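Wistwood Community Kitchen, tableware and serving project
Progress report to the Turnach Fund

Short one this time, kitchen is busy. Full accounts to follow with the year end papers.

Where we are. Plates are chosen and ordered. We went with the wide shallow one from Proleck, plain white, raised rim. The deep ones we tried in October were fine for soup but stacked badly and took up the whole drying rack. Order is 54 plates, cost $748 including delivery, inside the line you approved. 2 arrived chipped and Proleck are replacing them, no charge.

Tables. The pale wood tops are staying. We had budgeted to cover them but people like the wood and it wipes down OK, so that money is unspent. Would like to move it to serving spoons and a second rack if you agree, please let us know either way.
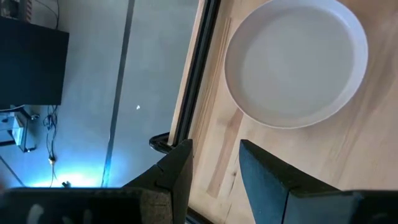 Wistwood, February 2024

Plain white on pale wood, so the plates suit the tables and we can skip the placemats. Rim is the main thing for us. Gravy stays put and there is somthing to hold when you carry two.

Still to do. Shelf labels. The low cupboard in the Nicholas Room needs its door rehung before any plates go in it. Sorting the old mixed crockery, 9 boxes of it, most going to the thrift store, a few good bowls kept back for baking days.

Problems. Delivery came later than promised so the first two lunches ran on the old plates. Dishwasher rack spacing is tight for the new size, we are loading every other slot for now, which means an extra cycle after lunch. Will price up a wider rack and send teh quote with the next report.

Spending sheet attached. Receipts are in the office folder if you need to see them.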